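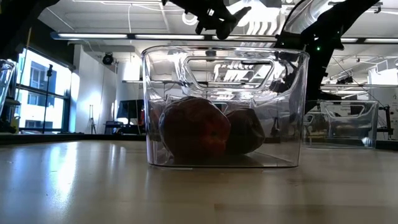 Kiều La wrote:
You'll want to get stone fruit out of a solid-walled bin once it's ripe. No airflow down the bottom. I lost half a tray of nectarines that way.

peg_and_basket wrote:
Depends how many you put in. Two in a bin that size won't hurt each other. It's when you stack them three deep that the bottom ones bruise and go brown.

Kiều La wrote:
Fair, but two pieces of fruit in a whole bin is a lot of bench space. I'd use a bowl.

Rosine Pichon wrote:
Original poster here. The bench isn't a problem, I've got plenty of table. I went with clear ones because I forget about fruit I can't see. The handle hole at the front was the other thing – I can grab it with one hand and slide it along.

Still deciding whether to get more. Culine has them in packs of 8 and I only need 3 more for the pantry.

dunmore_dad wrote:
Bought the Culine pack in November. Two had cracks at the rim by Christmas. Bouvier ones are heavier and cost more, but mine have been fine.

peg_and_basket wrote:
Never had a crack in mine and they get knocked around every day. Are you putting them through the dishwasher?

dunmore_dad wrote:
Yes, top rack. The label didn't say not to.

peg_and_basket wrote:
That'll be it. Warm water and a soft cloth, no scourer or they go cloudy.

Kiều La wrote:
Agree on the cloth. Still don't agree on the fruit. Ripe peaches go in the fridge at my place, and the bins are for packets and onions.

Rosine Pichon wrote:
Cold peaches taste like nothing to me – they stay on the table. I'll price the Bouvier ones on the weekend.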